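NOTA DE PRENSA

Brudel amplía su programa de reparación textil a tres nuevas localidades

El servicio de arreglo y reutilización de ropa de hogar y pequeños artículos de tela abrirá en junio en Vito, Talebi e Illden

La cooperativa textil Brudel pondrá en marcha en junio tres nuevos puntos de recogida y reparación, situados en Vito, Talebi e Illden. Con esta ampliación, el programa pasa de 2 a 5 localidades y prestará servicio también a los vecinos de la parte alta de la comarca, que hasta ahora tenían que desplazarse a la sede central para entregar o recoger sus prendas.

El programa admite mantas, cojines, cortinas, fundas, ropa de abrigo, bolsas y otros artículos de tela que puedan arreglarse o aprovecharse. Durante el último ejercicio, los talleres de Brudel recibieron 3.848 piezas. De ellas, 928 fueron devueltas a sus propietarios una vez reparadas. El resto se destinó a la venta en la tienda de la cooperativa, a la entrega a entidades sociales o al aprovechamiento del tejido para relleno y retales.

«La demanda venía de lejos. Teníamos gente que hacía cuarenta minutos de coche para traer una cortina, y lo normal es que a la segunda vez ya no vuelva», explica Ademir Evangelista, responsable de talleres de Brudel. «Con los puntos nuevos la pieza se deja cerca de casa y el transporte lo hacemos nosotros.»
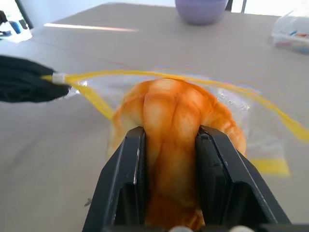
Texto: Chidubem Odukoya | Comunicación Brudel

Los puntos de Vito y Talebi funcionarán únicamente como lugar de entrega y recogida. El de Illden tendrá además un taller propio con dos puestos de costura y una mesa de corte, instalado en los bajos del antiguo almacén de hilaturas. Las obras de acondicionamiento del local han consistido en la renovación de la instalación eléctrica, el cambio de las ventanas que dan al patio y la colocación de una rampa en la entrada principal.

Cómo funciona el servicio

La persona que entrega una pieza recibe un resguardo numerado y un presupuesto por escrito. Si lo acepta, el arreglo se realiza en un plazo máximo de tres semanas. Si lo rechaza, puede llevarse la pieza sin coste o cederla a la cooperativa. Los arreglos sencillos, como dobladillos, cremalleras y costuras abiertas, tienen una tarifa fija que estará expuesta en cada punto.

No se admiten colchones, alfombras de más de dos metros ni prendas de piel. Las piezas deben entregarse limpias y secas. En el caso de edredones y almohadas con relleno de pluma, el personal revisará el estado del relleno antes de emitir el presupuesto.

Los tres puntos abrirán de lunes a viernes por la mañana. El martes habrá también horario de tarde, hasta las 20.00 horas, para quienes no puedan acudir en horario laboral. Durante agosto solo permanecerá abierto el de Illden.

Formación y empleo

La ampliación supone la contratación de cuatro personas, dos de ellas para el taller de Illden. Las candidaturas podrán presentarse en la sede central hasta que se cubran las plazas. Se valorará la experiencia en confección industrial o en arreglos, aunque Brudel ofrecerá un periodo de formación remunerado a todas las personas seleccionadas.

En otoño comenzará en el mismo local un curso de iniciación a la costura abierto a los vecinos, con grupos reducidos y sesiones de tarde. El programa incluye el manejo de la máquina doméstica, el cambio de cremalleras, el zurcido y la confección de fundas sencillas. El material estará incluido en la matrícula y no será necesario llevar máquina propia.

«En Illden hubo hilaturas hasta hace no tanto y queda gente que sabe muchísimo de tejido. Nos gustaría que parte de las clases las dieran ellos, y ya hemos hablado con varias personas», añade Evangelista.

Sobre Brudel

Brudel es una cooperativa dedicada a la reparación, reutilización y venta de productos textiles de segunda mano. Además de los talleres, gestiona una tienda propia y un servicio de recogida a domicilio para hoteles, residencias y centros educativos, que se presta bajo petición y con un mínimo de veinte piezas por recogida.

Contacto para medios

Chidubem Odukoya
Departamento de Comunicación
Cooperativa Brudel

Las solicitudes de entrevista y las visitas al taller de Illden se atenderán por orden de llegada.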